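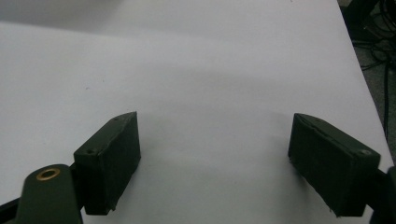
Jaws open over the white table, nothing in them. Brass bushing on the left linkage, cables on the floor as usual.

November, 4:40 pm. Gripper project, finger set two.

Gap between the fingers at full open measures 91 mm. The drawing says 94. Bartosz Adamczyk says the drawing is aspirational, and he should know -- he drew it.

Fingers: both lower edges are getting ragged and the left one has started to chip at the bottom end. Small scuffs along the other edges too. I blame the table, Bartosz blames the print settings, and the print settings were mine, so we've agreed to blame the table. Next pair goes in with more walls and the layers turned the other way. Don't throw out the old pair, we need something to compare against in the report.

Grip runs this afternoon with the Wokurlow test block: 42 tries, 40 held to the end of the lift. The two failures came one after the other, right after I told the Xiong team how well it was going. They were very nice about it. Their gripper is called Brostix and has a logo. Ours has a spreadsheet.

Servo horn screw was loose again after the last run. Threadlocker this time, and a small amount, whoever does it. Log file is at 448 lines and half of them are me restarting the script.

To do before Felomholm:
- print new fingers, dark green if there's any left on the spool
- check play at the bushings, both sides
- tape the cables down along the table edge before somebody goes over
- ask Bartosz for the real CAD file, the one he uses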